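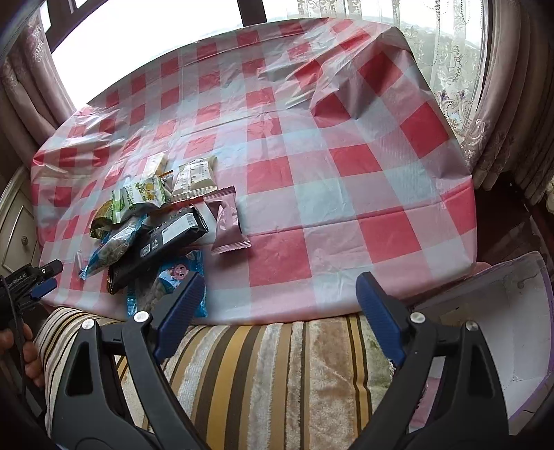
Brikura household handling project
Progress report to the Undari fund, second period
Prepared by Deolinda Loureiro, with comments from Ineke Geerts

1. Summary
The fund asked us to write and test a set of working rules for recording hand-held gripper demonstrations in people's homes. The first full draft is finished and has been in use since August. In this period we recorded 2,237 demonstrations in 16 homes under the draft rules. Of the 34 rules in the draft, two have been withdrawn and several reworded. The spending plan is unchanged.

2. What the rules cover
The rules are in four parts: consent and privacy, preparing the room, handling, and labelling. The handling part took longest. Our first version was written at a bench in the Kütt workshop, with rigid boxes on a flat mat, and much of it didn't carry over to homes. Soft packets slide over each other. Plastic tablecloths crease, and they shine in daylight.

We now tell operators to leave creases in the cloth as they find them. The old rule said to smooth the surface first. Ineke objected to it on the grounds that a robot trained on smooth cloths will meet creased ones, and we agreed to drop it. This is one of the two withdrawn rules. The other fixed the order in which objects had to be picked up. 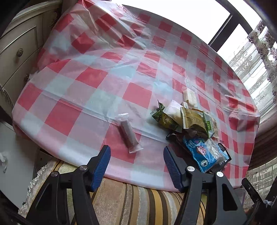 Do operators have to start again if they miss a grasp?
They carry on. A missed grasp stays in the recording and is marked as a miss by the labeller. The operator stops only if an object falls to the floor, if a wrapper splits, or if someone who hasn't signed the consent form comes into view.

3. Consent and privacy
Every adult in the home signs before recording starts, and can withdraw afterwards without giving a reason. Letters, family photographs and medicines are put away by the householder, never by the operator. Jedurov reviewed our form and asked for one change: the period for which recordings are kept now appears on the first page. The forms signed before that change have all been reissued.

4. Handling and labelling
Three points came up often enough to be worth reporting.
Open both fingers fully before approaching an object. Operators in a hurry tend to come in half closed, and the start of the grasp is then hard to label.
Close on the body of a packet. Gripping the sealed end is allowed when the body is out of reach, but it has its own label.
With two operators at one table, agree aloud who moves first. Crossed arms spoiled a number of early recordings.

Food is used only in its wrapper. Anything that splits is thrown away and noted on the session sheet.

5. Problems
Bright windows are still a difficulty. The draft says to avoid strong light behind the table, but in small rooms the table often can't be moved. We propose to label these recordings and keep them — the alternative is to lose whole homes from the set.

Labelling is behind. Two labellers left in this period and the new ones are still being trained.

6. Next period
Clear the labelling backlog. Send the second draft to Jedurov for comment. Repeat the handling section with cloth and paper items, using the same operators. We would like the fund's view on the bright window proposal before the second draft goes out.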